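Flurnden cell 2 – setup and upkeep notes
Maintainer: Qistina Raju. Backup: Wahyudi Wijaya (Arkville bench).
Last edited May 2, 2019

What this is
Notes for whoever has the cell next. Covers the cloth, fingers, wrist cameras, and what to log. Arm wiring is in the Genside folder, not repeated here.

Before power
- cloth flat on the bench, smooth it by hand. Small creases ok, big folds no
- wipe lint off gripper tops. Dry brush only, no sprays
- nothing loose near the base opening, keep cables tucked
- check finger screws. Chong drivers only, the others strip the heads

Fingers
Swap the pair together, never one side. Close slowly at 80 and look at the tips. If they cross, back off and re-seat. Spare pairs in the drawer marked Chong.
Home offset is 1330, open limit 2575. Don't change either without telling Qistina.

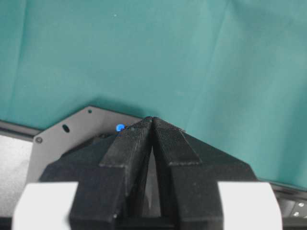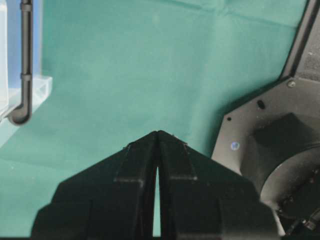
Black gripper fingers and green cloth, wrist camera views.

Camera check
Both fingertips have to be in view with cloth behind them. If the mount got bumped, redo the calibration – nearly 200 stills last time, takes a while. Wahyudi has the script, it wants python 3 and the old config file.

Known problems
- finger edges go fuzzy after long runs, replace when it bothers the tip detecton
- white speck on the cloth gets picked up as an object sometimes. Mask it or brush it off
- left finger was sticky in January, re-greased, ok so far

Log
One line per session in maint.txt – initals, what you touched, offset before and after.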